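Norkden · Guía de instalación y cuidado de tableros de madera - revisión del 25 de noviembre de 2022

## 4. Aceitado y primera puesta en uso

Si ha llegado hasta aquí, el tablero ya está atornillado a su bastidor y bien nivelado, ¡enhorabuena, que es la parte más pesada! Queda la más agradecida, la del aceite, y le pedimos que la haga sin prisas y, si puede elegir, en una mañana luminosa, porque con luz natural se ven mucho mejor las zonas que han quedado secas.

Necesitará el aceite Kalton que viene en la caja, dos paños de algodón que no suelten pelusa, la lija fina Bednarek y un par de guantes.

1. Pase la lija a mano, siempre a favor de la veta y sin apretar. Los cantos se redondean enseguida, así que ahí basta con una caricia.

2. Retire el polvo con un paño apenas humedecido y deje secar el tablero. No lo acerque a un radiador para ganar tiempo - la madera se lo haría pagar con una curva.

3. Agite la lata, vierta un poco de aceite en el paño (nunca directamente sobre la madera) y extiéndalo en pasadas largas. Un tablero de 158 cm admite bien que lo trabaje por mitades.

4. Espere 14 minutos y recoja todo el sobrante con el segundo paño. Si la superficie queda pegajosa es que ha sobrado aceite; frote otra vez, con paciencia.

> **Precaución:** los paños impregnados de aceite pueden arder por sí solos. Extiéndalos al aire libre hasta que se sequen o sumérjalos en agua antes de tirarlos, y no los deje nunca arrugados en un cubo.

5. Deje pasar 12 horas y dé una segunda mano igual que la primera. En maderas de tono pardo rojizo conviene mirar el tablero desde varios lados para apreciar el color y la veta. 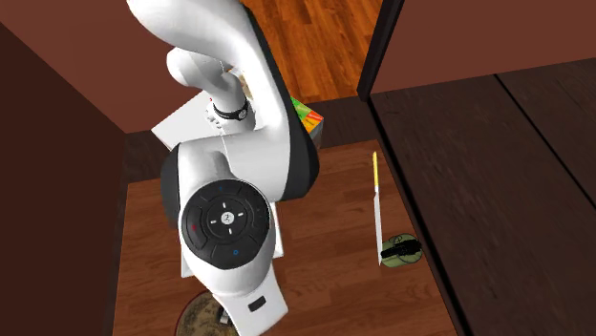
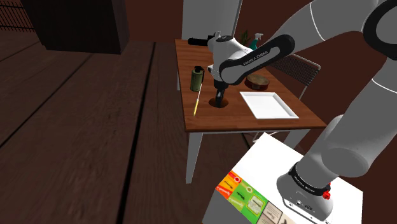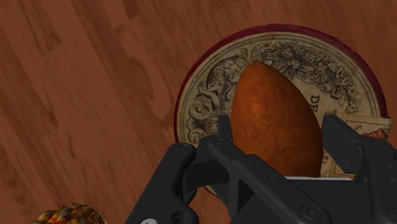
6. Espere otras 12 horas antes de apoyar nada encima. Durante los primeros 6 días evite los manteles de plástico y los recipientes mojados, y seque cualquier gota en cuanto la vea.

> **Nota:** es normal que el tablero huela a aceite durante unos días. Ventile la habitación con calma, sin corrientes fuertes.

## 5. Fijación de los topes Rulitz

Los topes van en la cara inferior, uno en cada esquina, y evitan que el tablero roce con el bastidor cuando la madera se mueve con las estaciones. Presente primero los cuatro sin apretar, compruebe que ninguno asoma por el canto y solo entonces termine de atornillarlos a mano. El destornillador eléctrico, en este paso, mejor dejarlo en su maletín.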